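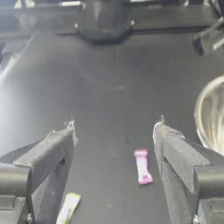

어두운 색 상판의 비밀

짙은 색 테이블을 살 때 가게에서는 때가 안 탄다고들 합니다. 맞는 말이긴 합니다. 때는 안 타는데 먼지와 보풀이 전부 보입니다. 저는 이 사실을 카드 할부 2회차쯤에 깨달았습니다.

그동안 해 보고 남긴 방법만 적습니다.

마른걸레부터 들지 마세요. 먼지를 옆자리로 이사시킬 뿐입니다. 극세사 천을 물에 적셔 꽉 짠 다음 한 방향으로 밀고, 끝까지 가면 천을 접어 새 면으로 돌아옵니다. 동그라미를 그리며 닦으면 오후 햇빛에 동그라미가 그대로 드러납니다.

낡은 수건은 은퇴시키세요. 올이 풀린 수건으로 닦으면 닦기 전보다 하얀 실밥이 많아집니다. 이미 붙은 실밥은 옷에 쓰는 테이프 롤러로 떼되, 누르지 말고 살살 굴리면 됩니다.

컵 자국은 미지근한 물에 주방세제 한 방울이면 대개 지워집니다. 식초를 쓰라는 분도 있는데 저희 집은 일주일 내내 피클 냄새가 났습니다. 원목이나 돌 상판이라면 더더욱 참으시고요.

의자 다리 밑 펠트도 가끔 뒤집어 보세요. 닳아서 너덜해진 펠트는 머리카락 수집가가 됩니다. 새것은 6개들이로 샀는데 의자가 둘이라 다리는 여덟 개더군요. 나머지는 다음 주 목요일 장 보는 날에 사기로 했습니다.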